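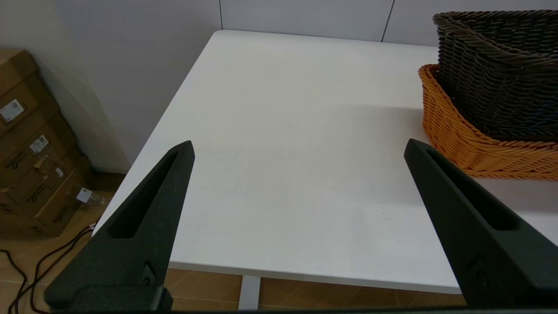 An orange basket, with two black gripper fingers in front

Clonix

Clonix is a manufacturer of household appliances with its head office and main factory in Himholm. It makes washing machines, tumble dryers, washer-dryers and a small number of dishwashers, and sells them under its own name and under the name Puma. A third name, Trenix, is used for motors, pumps and control boards supplied to other appliance makers. The company had 2344 employees according to its staff report of 2025-01-14.

Clonix is privately owned. It does not publish full accounts, but releases a short yearly statement each January that gives sales by product group, the number of staff and planned spending on buildings and tooling.

Name

The name Clonix was first used for a single model of spin dryer and was later taken as the company name. Before that the business traded as Himholm Motor Works. The older name survives on the gatehouse of the factory and in the formal title of the company pension scheme. In company papers the name is written with a capital first letter only, although the badge on the machines has always been in capitals throughout.

History

Origins

The firm began as a repair workshop for electric motors. Its first customers were local mills and laundries, and much of the early work consisted of rewinding motors that had burnt out. From this it moved to making replacement motors to order, and then to supplying them in batches to makers of domestic washing machines.

The first complete appliance was a spin dryer, sold through a mail-order catalogue. It had a steel drum, a hinged lid with a brake and a spout that drained into a bowl or sink. An initial batch of 500 was built in a rented shed beside the motor works. Further batches followed, and the shed was bought outright and extended. It remained in use as a paint shop until the present factory opened.

A twin-tub washing machine came next. It used the spin dryer mechanism almost unchanged, alongside a separate wash tub with a paddle at the side. The twin-tub was the company's main product for a long period and was kept in the range well after most rivals had dropped the type. Demand in its last years came largely from caravan parks, boat owners and households without a fixed water supply.

Front loaders

Clonix was late to make front-loading machines. Its first attempt used a drum and suspension bought in from another maker, and was withdrawn after complaints that the machine moved across the floor during the final spin. A second design, with the company's own suspension and a heavier concrete counterweight, replaced it. The layout of this machine — motor below the tub, one long belt, weight at the top and front — was carried through several later ranges with changes mainly to the controls and the door.

The change to front loaders required a larger building. The present factory was put up on former railway land on the eastern side of Himholm, and production was moved in stages so that motors continued to be made at the old works for some time. The old works has since been let as storage and small business units.

Puma range

The Puma name was introduced for lower-priced machines sold through supermarkets and builders' merchants. Early Puma washing machines were simplified versions of existing Clonix models, with a plastic outer tub in place of steel and a mechanical timer in place of electronic controls. Independent electrical shops, which then accounted for most Clonix sales, objected that the two names would compete in the same streets. The company agreed to keep the ranges visibly different and to leave Puma models out of its dealer catalogue. The arrangement ended when both names began to be sold online.

Overseas competition

Sales fell as larger foreign producers entered the market with cheaper machines that offered more programmes and longer guarantees. Clonix responded by closing its small refrigerator department, which had never been profitable, and by buying in some parts it had previously made, among them door glass, hoses and wiring. It continued to make its own motors, drums and pumps.

A proposal to move final assembly abroad was considered and rejected. The stated grounds were the cost of shipping finished machines, which are bulky and heavy for their price, and the need to keep assembly close to the motor plant. Trade press reports at the time also pointed to the terms of the loan under which the factory had been built, which tied it to employment in the district.

The Trenix business was set up as a separate division soon afterwards. Selling motors and control boards to other firms gave the motor plant enough work to run at full shifts, and in some years the division has earned more than the washing machines.

Products

Washing machines

Washing machines make up the largest part of sales. The current Clonix range uses brushless motors, while some Puma models keep the older brushed type with replaceable carbon brushes. The most expensive Clonix model offers 25 programmes. The cheapest Puma machine has 13, chosen by a rotary dial with no display.

All full-size models fit a standard kitchen opening. A slim version with a shallower drum is made for flats and narrow utility rooms. Top loaders are no longer produced.

Tumble dryers

Clonix makes vented, condenser and heat pump dryers. The vented type is now offered only under the Puma name. Heat pump units were at first bought in complete, and are now assembled at Himholm using a compressor from an outside supplier. Dryer cabinets share their side panels, feet and worktop with the washing machines, so that a dryer can be stacked on top of a washer with a joining kit.

Washer-dryers

The washer-dryers are based on the washing machine cabinet, with a heater and fan mounted above the tub. As with most machines of this kind, the load that can be dried is smaller than the load that can be washed. Consumer magazines have generally rated them below the company's separate machines, mainly for the length of the drying cycle and the amount of water used.

Dishwashers

Dishwashers were added by agreement with another manufacturer, which supplied the inner tub, racks and spray arms. Clonix fitted its own pump, controls and door. When the agreement lapsed the company took over the tooling and continued with the same design. Only full-width models are made.

Components

Trenix parts are sold to makers of domestic and light commercial equipment. The division's catalogue covers drive motors, drain pumps, circulation pumps, door locks and control boards. Customers are not usually named, although Trenix marks can be found on pumps inside machines sold under other brands.

Manufacturing

The Himholm factory is divided into a press shop, a drum line, a motor plant and two assembly halls. Steel arrives in coil and is cut, pressed and folded into cabinets before being painted. Drums are made from stainless steel sheet, which is perforated, rolled and seamed, then joined to a cast rear support.

Plastic tubs are moulded in two halves. On earlier models the halves were bolted together with a rubber seal between them, which allowed the bearings to be replaced. Most later models have a welded tub, and a worn bearing normally means a new tub assembly. The change lowered the cost of production and was criticised by repair firms. Clonix returned to a bolted tub on its upper range and cited the change in its advertising.

Each finished machine is filled, spun and drained before it is packed. A sample is taken from every shift for a longer test in a separate building, where machines are run repeatedly with weighted loads.

Service and spare parts

Repairs under guarantee are carried out by the company's own engineers in the area near Himholm and by contractors elsewhere. Spare parts are sold directly to the public as well as to the trade. Exploded drawings are available for most models, including the later twin-tubs, for which belts, seals and brake linings are still stocked. Control boards are the part most often reported as hard to obtain, as early electronic models used boards that have not been made for many years.

A recall was carried out on one series of condenser dryers after lint was found to collect behind the heater. Owners were offered a visit by an engineer, who fitted a revised rear panel and an extra seal. Machines that could not be altered were exchanged at a reduced price. The series was identified by a letter at the start of the serial number, found on a label inside the door opening.

Recycling

Clonix collects old appliances on delivery of a new one and passes them to a contractor for dismantling. Cabinets and drums are sold as scrap steel, and concrete weights are crushed for hardcore. The company has tried using recovered plastic in new tubs but found that it varied too much between batches. Recovered plastic is used in plinths, feet and packing pieces.

Sponsorship

The company supports the Himholm brass band, which was formed by workers at the motor works and still rehearses in the factory canteen. It also paid for the roof of the town swimming baths. For several seasons the Puma name appeared on the shirts of the local football club, until the club changed to a regional building firm.

See also

Domestic appliance
Heat pump dryer
Himholm
Twin-tub washing machine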